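What we broke in August

Most months I get to use this spot to brag a little. Not this time! The Dilside home-helper project had its first real safety failure in August, and I've been promising everybody a proper write-up, so grab a coffee.

The job was simple enough: go through a doorway, cross the room, head for the cabinet. We'd run it in the simulator 1000 times without trouble (I may have been a bit smug about that). Then we loaded the Trosten room set, which has swinging doors and stuff left lying on the carpet, and on run 1319 our virtual robot drove straight into the edge of an open door and kept pushing. It pushed for 30 seconds. The stop rule never fired.

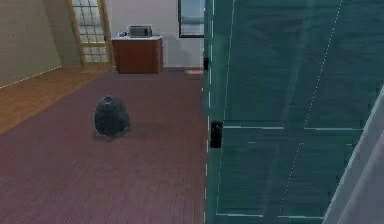

Trosten room set in the simulator: open door, carpet, and a dark gray lump on the floor.

My first guess was the lump. It was the wrong guess, and it cost me 3 days. The planner saw the lump fine and was already steering wide to miss it, which put the robot closer to the door. And the door was the problem: our map stored it as closed, flush with the wall, and never updated after it swung. The contact check used that same map, so as far as the software knew there was nothing there to hit. Ugh.

So here's where we are. Doors now get their position refreshed on every step, and the contact check reads motor load directly and ignores the map. Usuga, our floor robot, stays parked until both changes have gone through the whole Skivitz test list again. If your branch still has the old contact check in it, please pull the new one before you run anything on hardware, and send me your logs if you see a stall near a door, even a short one.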